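Grellside Laundry Room: Frequently Asked Questions

When is the laundry room open?
From 7 in the morning. Last loads go in by 5 so the machines are finished before the door is locked.

Do I need my own detergent?
Yes. Any liquid or powder is fine. Screw the cap back on before you put the bottle down -- a spill on the counter ends up on someone's clean shirts.

Can I leave my basket between loads?
You can, for the length of one wash. Write your apartment number on the rim. Plastic baskets with slotted sides are best, as damp things get some air in them.

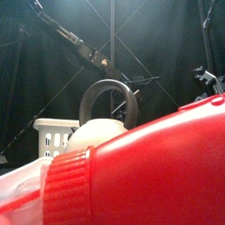

Larger items such as comforters should go in the big washer at the back. Don't force them into a small one.

How much detergent should I use?
Half of what the label says is enough for most loads. The water here is soft and extra soap stays in the fabric.

Can I keep kitchen things in there?
Kettles and jugs may be stored on the shelf if they are clean and empty. Please don't use them to measure detergent.

Who do I call if a washer stops?
Bronisława Baran, extension 2330. Leave the load where it is and tell her which machine it was.

Updated 9 Jan 2021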